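How Does a Batting Average Work?

If you listen to a baseball game, you will hear the announcer say something like "she's hitting two-seventy this year." Nobody has hit 270 of anything. The announcer is talking about a batting average, and the number is really .270, with a decimal point in front.

A batting average tells you how often a batter gets a hit. You can work one out with a pencil.

What counts as a hit?

A hit is when the batter strikes the ball and reaches base safely because of it. A single, a double, a triple and a home run each count as one hit. A home run does not count as four.

If a fielder drops an easy ball and the batter reaches first base, that is called an error. The batter gets to stay on the base but does not get a hit. A person called the official scorer decides which one it was. At big games the scorer sits up high where the whole field is easy to see. At small games it may be somebody's aunt with a clipboard.

What is an at-bat?

You might think an at-bat is every time a player goes up to the plate. That is called a plate appearance. An at-bat is a plate appearance that counts toward the average.

These do not count as at-bats:
Walks
Being hit by a pitch
Sacrifice bunts
Sacrifice flies

A walk is left out because the pitcher did not throw enough good pitches to hit. A sacrifice is left out because the batter made an out that helped a teammate move ahead or score.

Doing the math

Take the number of hits and divide it by the number of at-bats.

Rocío Flores plays second base for the Erness Otters. Last season she had 50 at-bats and got a hit in 27 percent... wait, we have to find that out first! Her scorebook does not list percents. It lists hits and at-bats. So let's use real numbers from it.

In her first four at-bats of the season, Rocío got 2 hits.

2 divided by 4 is 0.5. Baseball writes this with three places after the point and no zero in front, so her average was .500. People say "five hundred."

By the end of the season she had 50 at-bats. In those she had 14 hits.

14 divided by 50 is 0.28. Her average was .280, and people say "two-eighty."

Her average went down, but she did not turn into a worse player. Four at-bats is a very small number. One lucky bounce can change the average a lot. After 50 at-bats, one lucky bounce changes it only a little.

Is .280 good?

It depends on who is playing. In the major leagues, a batter who hits .300 is having a very good year. That means three hits in every ten at-bats, and seven at-bats without a hit. Baseball is hard, and the best hitters make outs most of the time.

In a kids' league, averages are often spread out much more. Some players hit over .500 and some are just learning to swing.

A long career

Over many years the numbers get big. An old left fielder named Plerker played for the Rament town team until he was past forty. The team's record book says he had 2,410 at-bats. To find his average you would do the same division Rocío did - it just takes a longer pencil line, or a calculator.

Try it: the paper ball game

You can make your own batting average at home. You need ten small balls of scrap paper and a clean, empty bin.

1. Put the bin on a table or on the floor and open the lid if it has one.
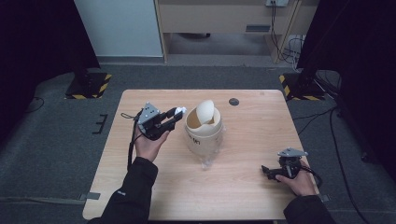 2. Stand two big steps away. Mark the spot with a shoe.

3. Toss the paper balls one at a time. Each toss is an at-bat. Each ball that goes in and stays in is a hit.

4. Write down your hits and divide by ten. Four hits out of ten is .400.

5. Play again and add the new tosses to the old ones. Now you have 20 at-bats. Divide all your hits by 20.

If a ball hits the rim and falls out, it is an out. If the dog gets it, throw that one over.

What the average leaves out

A batting average treats all hits the same, so a player who hits only singles can have the same average as a player who hits mostly home runs. It also says nothing about walks, even though a walk puts a runner on base.

For that reason there are other numbers too. On-base percentage counts walks and being hit by a pitch. Slugging percentage gives more for doubles, triples and home runs.

Words to know

At-bat: a turn at the plate that counts toward the average.
Error: a mistake by a fielder that lets a batter or runner get farther than they should.
Official scorer: the person who decides what goes down as a hit.
Plate appearance: any finished turn at the plate.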